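3.2 Sensor placement and switching delay

Outdoor wall lights with built-in motion sensors were fitted at 50 homes in the Ilari district. Each home received two fittings, one by the front entrance and one along a side path.
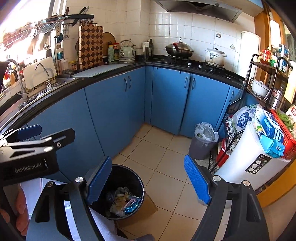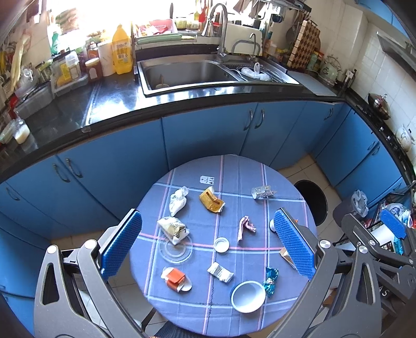

Fig. 2. Household items: a black trash can on a tiled floor (first) and a table with a blue plaid cloth (second).

Does mounting height affect how often a light is switched on by mistake?

Height had a clear effect. Of 1103 false switchings in the log, nearly all came from fittings mounted below the door frame, where passing cats and moving shrubs fell within the sensor's range. Fittings above the frame — including those on side paths — responded mainly to people. Krishnan and Raju noted the same pattern in the Trelarex trial. Switching delay was left at the factory setting throughout.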